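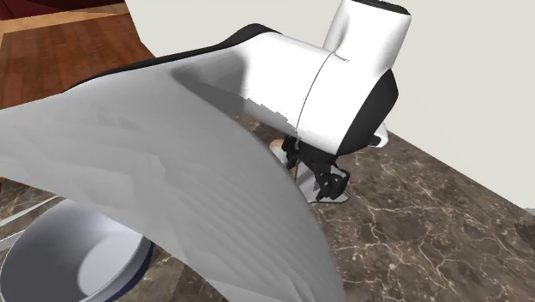

*Slide 1. Brown marble countertop with cream and pale gold veining.*

# Stone Benchtops in Shared Kitchens: Selection, Sealing and Care

Speaker notes, Wornley Housing Association annual maintenance forum
March 1, 2022
Presenter: Eyerusalem Gebru, Building Standards

## Opening (slide 1)

- Welcome delegates and acknowledge the Cloturville office, which is joining by video link.
- State the purpose of the session: to explain the revised standard for stone benchtops in shared kitchens and to take questions on its application.
- Remind delegates that the standard applies to new installations and to full replacements. Repairs to existing tops remain under the old schedule until July.

## Why the standard was revised (slide 2)

The association manages 605 shared kitchens. Stone was specified in many of these on grounds of appearance, and the cost of upkeep was not always considered at the time of purchase. Marble is a calcium-based stone. Lemon juice, vinegar and many bathroom cleaners will etch it, leaving a dull mark that a sealer does not prevent. Granite is harder and resists acid well, but it can still stain where the seal has worn.

Pause here. Delegates from the older buildings usually wish to raise the matter of etching at once. Ask them to hold questions until slide 5.

## Selection (slide 3)

- Marble is permitted in common rooms and reception kitchens with light use.
- Granite or engineered stone is preferred wherever residents cook daily.
- A sample must be viewed on site, under the lighting of the room, before an order is signed. Colour varies considerably between slabs, and veining cannot be matched from a catalogue.
- Joins are to be kept away from sinks and cooktops.

## Sealing (slide 4)

Explain the water test. A small amount of water is left on the surface for ten minutes and then wiped away. If the stone has darkened, the top is due for resealing. Site managers are asked to record the result in the Master register, under the kitchen's own entry.

The supplier for this work is Vandenberghe. Bookings require 2 weeks' notice. Residents must be told in writing that the kitchen will be closed overnight while the sealer cures.

## Daily care (slide 5)

- Wipe with warm water and a neutral cleaner, then dry with a soft cloth.
- Do not use vinegar, bleach or scouring powder.
- Provide trivets and chopping boards in each kitchen and replace them when worn.
- Light etching on polished marble may be treated by a trained contractor. Staff should not attempt to repolish a top themselves.

Take questions on etching at this point. Allow no more than ten minutes.

## Budget (slide 6)

Kiran Lodhi will present the funding arrangements. Each site may claim up to $100 per kitchen per year for cleaning supplies and boards. Claims are to be lodged within 90 days of purchase, with receipts attached. Resealing is paid centrally and should not be charged to the site.

## Close

Direct delegates to the printed copies of the standard beside the door. Written questions may be left with the Building Standards office.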